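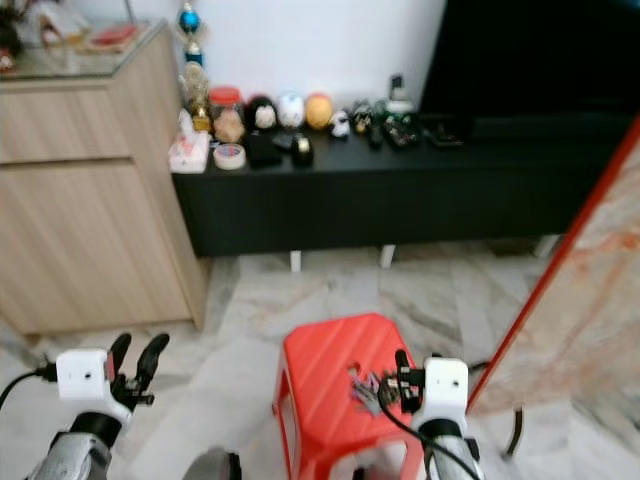

Red plastic stools, and why I keep buying them

The stool in the living room is the second of its kind. The first lasted 8 years and failed at one leg, close to the floor, where the plastic had gone pale. I replaced it with the same pattern from Yusof in Worcombe, in red again as they had no other colour in stock.

The design is simple. The legs splay outwards, so it does not tip if you lean to one side. The sides are open, which saves material and lets you stack several. The ribs on top run diagonally and stiffen the seat. The small hole lets a finger through for lifting, and it stops two stools sticking together by suction when stacked.

Marble tile is the real test. It is hard, smooth and slightly uneven at the joints. A wooden stool with four rigid legs rocks on it. The plastic one flexes a little and settles – I have not needed felt pads. It does slide if pushed from the side, so I would not stand on it to change a bulb.

Mostly it serves as a spare table. Wires and small electronic parts go on it, well away from the glass on top of the cabinet, which marks easily and is full anyway. The black TV console is too low to work at and already has its row of small things. One caution: screws find the hole. A saucer fixes this.

Chaminda Jayawardena wrote to ask about the Gruvari folding stool. I tried one in February. It is rated to 100 kg and packs flat, but the hinge pins loosened and it creaked. I gave it away.

Next job is the lower cabinet drawer, which has started to catch on its left runner.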